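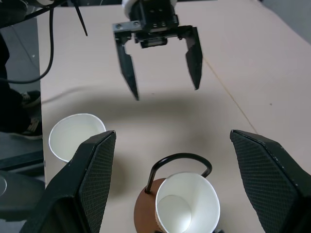
Submitted by the program coordinator, Narnow Community Knitting Room
Progress report to the Ruiz-Ortega Fund, covering the period through February
Last updated: February

I'm so glad to be writing this one! When we sent our first report we had a room, a key and a lot of donated acrylic in trash bags. We now have a working yarn library, a beginner class that fills up, a mending night that has outgrown its table, and a sock group that meets whether I'm there or not.

The yarn library

Your grant paid for shelving, labels and the first proper order of wool, and the library opened on schedule. We had 1,947 skeins on the shelves at the end of the period, counting the donated ones and leaving out anything under half a ball (those go in the scrap bin for pom-poms and stripes). Everything is sorted by weight first and fiber second. We tried sorting by color for the first few weeks and it looked gorgeous, but people kept going home with a sport and a worsted for the same hat. So we spent an afternoon moving all of it, and the complaints stopped.

Members can take up to three skeins at a time. They bring back what they don't use, or they bring in something else of the same weight. The swap side is going better than I had expected. Sock yarn leaves the fastest and bulky comes in the fastest, so the bulky shelf is always overflowing. I'd like to run a cowl afternoon to use some of it up.

We also lend needles. We have plenty of straights in sizes 6 through 9 and never enough 16-inch circulars, and those are what every hat knitter asks for. Double points come back one short so often that I've started buying them in sets of six instead of five.

Classes

The beginner course runs six weeks, with a garter stitch square first and then a plain ribbed hat. Since the grant began, 237 people have signed up for it and 210 have finished a hat. A hat counts as finished when the crown is closed and the ends are woven in – I'm strict about the ends! Several of the people who didn't finish told us the evening time was too early for them after work, so the next course starts at 7 p.m. and we'll see how that goes.

We changed the teaching pattern partway through. The first one had a long-tail cast-on and a knit two, purl two brim, and the second week was nothing but untwisting. The new one starts flat, gets people comfortable with the purl stitch over a few inches, and only then joins in the round. I rewrote it twice and had it test knit by the sock group, who found four mistakes in the decreases (thank you, sock group). The printed copy is now in large type with a chart and written rows side by side. There's also a left-handed version, with the decreases leaning the right way, and the left-handers were thrilled.

The second-level class has been smaller and slower. We offered mittens, and thumbs turned out to be a bigger leap than I'd planned for. Most people got one mitten done and then drifted off to something else. I'd like to swap in fingerless mitts next time, with the full mitten as an option for anyone who wants it.

Mending night

Mending wasn't a large part of the proposal, but it has grown so much that I want to give it some room. It started as a corner of the open session where people could bring in a sweater with a hole. Now it has its own evening every other week. We teach Swiss darning for thin spots, woven darns for heels, and picking up stitches to reknit a cuff. Elbows are the most popular job by far, followed by moth holes. We had 19 people at the last one, with 12 chairs, so a few worked standing at the counter and were very cheerful about it.

The trickiest part is matching yarn. Old sweaters have faded and the library doesn't often carry the right shade in a fine enough weight. Two local shops, Driro and Sakel, have both been setting aside odd balls of fingering for us, which has helped enormously. We've been encouraging contrast darns too, and some of those are lovely. One gray cardigan went home with mustard elbows and came back the next month to have the cuffs done to match.

Spending

We're a little under on materials and a little over on equipment. The savings came from donated yarn, and the overspend is a swift and ball winder. We had budgeted for the hand-clamped kind and bought the sturdier one after the first clamp split. It has been in use at nearly every session, often with a line. Printing cost more than planned because of the pattern rewrite. Room rent is exactly as budgeted. The full figures are in the spreadsheet that came with this report.

With your permission we'd like to move the unspent materials money across to chairs and two good lamps for mending night. Darning black wool under a ceiling light is no fun at all.

What didn't work

The online pattern-sharing page didn't take off. We set it up, put up eight patterns, and got very few visits. People want to see the thing, squeeze it, try it on and ask how much yarn it took. So we've put a sample basket by the door with a knitted example of each pattern and a card tied to it, and the cards get copied out or photographed all the time. I'd rather put our effort there and let the page sit.

We also had moths. One bag of donated wool came in with them, and we caught it before it reached the shelves, but it was a close thing. All donations now go through the chest freezer for two weeks, out for a few days, then back in for another two. Nothing goes near the library until that's done.

Coming up

The next stretch has the later beginner course, the fingerless mitts class and the cowl afternoon. I'm also hoping to try a spring session on reading charts, which our knitters have been asking for ever since somebody wore a colorwork yoke to open night and half the room stopped knitting to look at it.

We'd love to have you visit. Mending night is the one I'd pick, and if you have a sweater with a hole in it, please bring it along.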